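Bretlow Shop Group -- Working Practice Meeting
Minutes, Sep 23, 2026

I took the notes again, so grumble at me if I got your item wrong. We had the small room at Muren and started late as usual.

1. Last minutes. Passed, with one fix: the speed limit for the arm with a person inside the tape is 20 percent, and I had left out the word "percent."

2. Cable rule. Long talk on this one! We agreed that every cable on a moving arm gets tied at the joint with enough slack for full travel, and that the tie tails get trimmed flush. Mahlangu's draft says "short," and a couple of us wanted a number, but flush won. I'll change the wording in section 4.

3. Reach into boxes. The draft lets the arm work inside an open container only if the container is fixed down or the program stops on side contact. Bramamier wants both. I'm with them, mostly -- but it does mean redoing the checklist, form 842. Left open.

4. Camera brackets. Anything bolted or clamped to the forearm counts as part of the arm when you work out clearance. Agreed in a minute flat, which has to be a record for us.

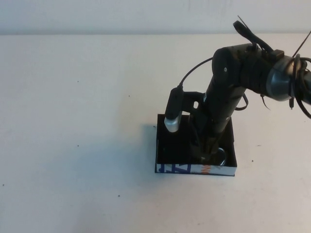
Items 2 to 4: arm with side-mounted camera, gripper down in the box.

5. Stop button checks. Log sheet 91 stays at the bench and gets signed before the first run of the day, even if you're only running a short test. I asked for a bigger sheet (my handwriting is terrible) and got a yes.

6. Money. 700 dollars set aside for floor tape and new signs. Muren will order.

Next meeting is when the redone checklist is ready. Please send me comments on section 4 before then.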